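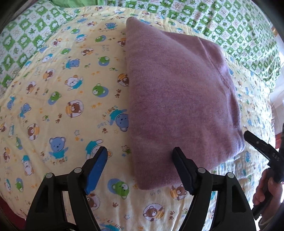
그림. 노란 곰무늬 침대보 위에 접혀 있는 연보라색 플리스 담요와 손잡이형 그리퍼 2대. 앞쪽 그리퍼의 두 조(jaw)는 담요 아래쪽 끝 양옆으로 벌어져 있음.

작업 일지: 침구류 접기 시연 데이터 수집 (Gastthorpe 수집실)
2026-03-19 | 작성: 케아베츠웨 모디세 | 검토: 자넬레 벤터
최종 수정: 당일 작업 종료 후
공유 4 · 댓글 3

1. 금일 작업 범위

금일은 Flusex 과제의 침구류 항목 중 담요 접기 및 정리 동작의 시연을 수집하였다. 대상 동작은 펼친 담요를 접는 것, 접힌 담요의 모서리를 잡아 정렬하는 것, 접힌 묶음을 침대 위의 다른 자리로 옮기는 것으로 구분하였다. 세 동작은 하나의 연속 기록으로 남기지 않고 각각 별도의 에피소드로 저장하였다. 지난 회차에서 연속 기록을 사후에 분할한 결과, 구간 경계가 작업자마다 달라 라벨 검수에 과도한 시간이 소요된 바 있다.

시연자는 본인이며, 벤터 연구원이 기록 장치의 시작과 정지 및 에피소드 번호 기입을 담당하였다. 오후에는 역할을 교대하였다. 시연자가 한 명으로 고정될 경우 손목 각도와 접근 속도가 편중되므로, 당분간 동일한 교대 방식을 유지한다.

2. 준비 및 점검

작업 개시 전 그리퍼 양측의 개폐 범위를 확인하였다. 완전 개방과 완전 폐쇄를 각각 반복한 뒤 기록값을 대조하였고, 한쪽 그리퍼에서 폐쇄 위치의 값이 기준보다 약간 높게 나타나 영점을 다시 설정하였다. 재설정 이후에는 이상이 없었다. 손가락 패드는 마모 상태를 육안으로 확인하고 마른 천으로 닦았다. 플리스 원단의 섬유가 패드 표면에 남으면 이후의 얇은 천 작업에서 마찰이 달라지므로, 품목을 바꿀 때마다 이 절차를 반복하기로 하였다.

위치 추적 초기화는 침대 모서리에서 실시하였다. 침대보와 체크무늬 시트는 모두 무늬가 조밀하여 특징점 확보에 유리하다. 다만 동일한 그림이 일정 간격으로 반복되는 원단에서는 빠르게 이동할 때 대응점이 잘못 연결될 가능성이 있다. 이를 고려하여 각 에피소드의 시작 시점에 그리퍼를 천천히 좌우로 움직이는 구간을 두었다. 해당 구간은 학습용 데이터에서 제외하며, 제외 시점은 기록표의 비고란에 기입한다.

3. 수집 경과

오전 수집분은 접기 동작을 중심으로 진행하였다. 담요의 두께로 인하여 두 번째 접기부터는 한 겹만 집는 것과 여러 겹을 함께 집는 것의 구분이 어려웠다. 시연자가 의도한 겹 수와 실제로 잡힌 겹 수가 다른 경우에는 에피소드를 폐기하지 않고 '불일치' 표시를 하여 보존하였다. 이와 같은 사례는 실패 복구 학습에 활용할 수 있다는 것이 벤터 연구원의 의견이며, 본인도 이에 동의한다. 단, 성공 시연 집합에는 포함하지 않는다.

모서리 정렬 동작에서는 접근 방향에 따라 결과의 차이가 컸다. 침대 면과 거의 평행하게 접근하면 패드 아래쪽이 침대보까지 함께 물어 올리는 일이 있었다. 조를 넓게 벌린 상태에서 모서리 양쪽을 감싸듯 진입하고, 담요의 가장자리가 패드에 닿은 뒤 서서히 닫는 방식이 비교적 안정적이었다. 오후 수집분은 이 방식을 기본으로 하되, 자세의 다양성을 확보하기 위하여 접근 각도는 매회 조금씩 변경하였다.

양손 작업 시에는 한쪽 그리퍼가 담요를 누르고 있는 동안 다른 쪽이 이동하도록 하였다. 두 그리퍼가 동시에 움직이는 구간은 묶음을 들어 옮길 때로 한정하였다. 이동 중 두 그리퍼의 간격이 지나치게 좁아지면 상대편 그리퍼가 시야를 가리는 문제가 있어, 들어 올리기 직전에 간격을 확인하는 짧은 정지 동작을 추가하였다. 정지 동작이 지나치게 길면 모델이 멈춤 자체를 학습할 우려가 있으므로 시연자는 이를 의식적으로 짧게 유지하여야 한다.

4. 수량

금일 저장된 에피소드는 70건이다. 이 중 30건이 접기 동작이며, 나머지는 정렬과 이동 동작이다. 침구류 항목의 누적 건수는 금일분을 포함하여 1509건이 되었다. 누적 건수에는 '불일치' 표시 에피소드가 포함되어 있으므로, Wostport 측에 현황을 송부할 때에는 성공 시연만을 따로 집계하여 병기할 것.

5. 확인된 문제

가. 시각 동기. 오전 마지막 묶음의 에피소드에서 좌우 기록의 시작 시점이 어긋난 것이 확인되었다. 후처리에서 보정이 가능한 범위로 판단되나, 보정 전에는 학습 집합에 투입하지 않는다. 원본은 별도 폴더에 보관하였다.

나. 노출. 창 쪽의 밝은 벽이 시야에 크게 들어올 때 담요의 표면이 어둡게 기록되는 경향이 있다. 같은 색의 원단이 겹쳐 있는 부분에서는 접힌 선이 잘 구분되지 않는다. 노출을 고정하는 방안과 자동으로 두는 방안을 차회에 비교한다.

다. 언어 지시문. 현재 지시문은 "담요를 정리하시오"로 통일되어 있어 접기, 정렬, 이동의 구분이 드러나지 않는다. 각 동작에 대응하는 지시문을 새로 작성하고, 기존 에피소드에도 소급하여 적용할 필요가 있다. 표현의 다양화는 그 이후에 진행한다.

라. 초기 상태. 시연 사이에 담요를 되돌려 놓는 과정에서 매번 비슷한 위치와 방향이 반복되었다. 시연자가 작업하기 편한 자리에 무의식적으로 놓는 것으로 보인다. 차회부터는 기록 담당자가 초기 배치를 지정하고, 시연자는 배치에 관여하지 않는다.

6. 협의 사항

Mthembu 학습팀에서 얇은 이불의 비중을 높여 달라는 요청이 있었다. 현재 보유한 원단은 두께가 있는 것이 대부분이므로 품목 추가가 선행되어야 한다. 구매 신청은 벤터 연구원이 담당한다. 동 팀에서는 침대보의 무늬를 바꾸어 가며 수집하는 방안도 제안하였다. 배경에 대한 과적합을 줄인다는 취지에는 이견이 없으나, 동일 배경에서의 기준 집합을 먼저 확보한 뒤에 착수하기로 의견을 모았다.

침구류 항목의 1차 학습 결과는 6월에 공유될 예정이다. 그 전까지 라벨 검수 기준을 확정하여야 하며, 특히 '접기 완료'의 판정 기준이 문서마다 다르게 기술되어 있으므로 통일이 필요하다. 본인의 안은 마지막으로 잡은 모서리를 놓고 두 그리퍼가 담요에서 떨어진 시점을 완료로 보는 것이다. 가장자리가 다소 말려 있더라도 완료로 인정할 것인지에 대해서는 아직 결론을 내리지 못하였다.

7. 차회 작업

- 정렬 동작 추가 수집, 초기 배치는 기록 담당자가 지정
- 노출 고정 및 자동 조건 비교
- 시각 동기 보정 스크립트 재실행 후 결과 대조
- 동작별 지시문 초안 작성 (모디세)
- 얇은 이불 구매 신청 (벤터)

검토자 의견 (벤터): 3항의 접근 방식은 시연 지침서에 반영할 것. 다만 패드가 담요 가장자리에 닿는 시점을 시연자가 눈으로만 판단하고 있으므로, 에피소드별 편차를 먼저 확인한 뒤 문구를 정하는 것이 타당함. '불일치' 에피소드의 표시 방식은 현행을 유지하되, 의도한 겹 수를 비고란에 함께 기입할 것.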